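**Lurmont Releases Second Edition of "Timing on Paper," a Workbook for Hand-Drawn Animation**

Skestthorpe, Oct 2, 2019
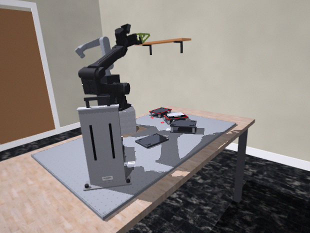 **Who is the workbook for?**
Readers who can already draw a figure in simple poses and want to learn spacing, timing and clean in-betweens. It does not teach basic figure drawing.

Lurmont, the publisher of instructional books on drawing and film, has released the second edition of "Timing on Paper" by Graça Garcia. The book is available in paperback and as a PDF. It replaces the first edition, which is out of print.

The new edition contains 16 chapters and 2,629 drawings. Each chapter covers one type of motion, starting with a swinging pendulum and ending with a two-character exchange with dialogue. Drawings are printed in sequence with the frame number beside each one, and a timing chart appears in the outer margin of every spread. Charts in the first edition were collected in an appendix, which meant turning back and forth while working.

Four chapters are new. They cover cloth and hair, quadruped walks, camera moves over a flat background, and the preparation of an exposure sheet for scanning. The chapter on lip sync has been rewritten and now uses a reduced set of 10 mouth shapes. The earlier set was larger and included several shapes that looked nearly identical at normal playback speed.

"The walk cycle pages were the ones readers wrote to me about most," said Garcia. "The passing position was drawn too low in two of the examples, and anyone tracing them got a limp. Those pages have been redrawn from the contact poses onward."

Exercises are given at the end of each chapter, with a stated length in frames and a list of required key poses. Solutions are shown as small key drawings only – the in-betweens are left to the reader. All exercises assume 24 frames per second, and most are drawn on twos. A short table in the front of the book gives conversions for 25 and 30.

The paperback uses a lay-flat binding and uncoated stock that accepts pencil. Pages are not perforated. Registration marks for standard peg bars are printed on the practice sheets at the back, and these sheets may be photocopied for personal or classroom use.

There is no disc with this edition. Video files of the finished exercises can be downloaded from the publisher's site with the code printed inside the back cover. Owners of the first edition can request a code by sending a copy of their receipt to Lurmont's reader service.

"We moved the production schedule back from May so the frame numbers could be checked against the video files," said Natália Coelho, production editor at Lurmont. "Where the two disagreed, the book was corrected and the file was left alone."

An index of terms has been added, along with a reading list. The text is set in Radulović, a sans serif chosen for the legibility of its numerals at small sizes.

A companion volume on effects animation, titled "Grarkesach," is in preparation. It will cover water, smoke and fire. No release date has been set.

**Review copies and classroom orders**
Requests should be sent to the Lurmont press office in Skestthorpe, with the name of the publication or school and the preferred format. PDF review copies are watermarked.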